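Begehung Büro, Standort Toltholm, August
Prüferin: Ngân Bùi

1. Verkehrswege: Mangel. Netzkabel und Steckdosenleiste liegen offen auf den Fliesen.
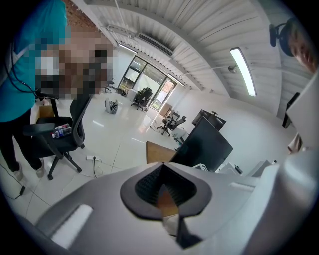
Steckdosenleiste neben dem Bürostuhl

2. Bildschirme: Reinigung nur mit Tuch, Gerät ausgeschaltet.
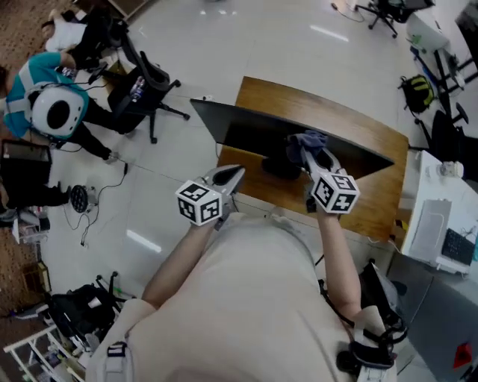
Wer meldet defekte Kabel?
Zuständig ist Leandro Valdebenito.

3. Ablage: Rucksäcke sind nicht auf dem Boden abzustellen. 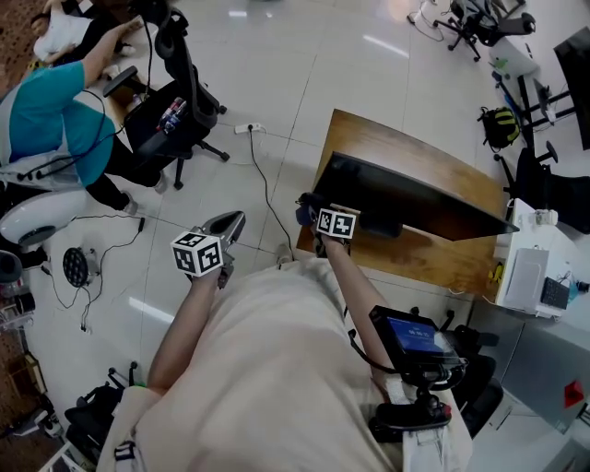
Die Nachprüfung erfolgt nach Abschluss der Kabelverlegung.

Weitere Protokolle
Lager Ritbridge
Teeküche Tipoki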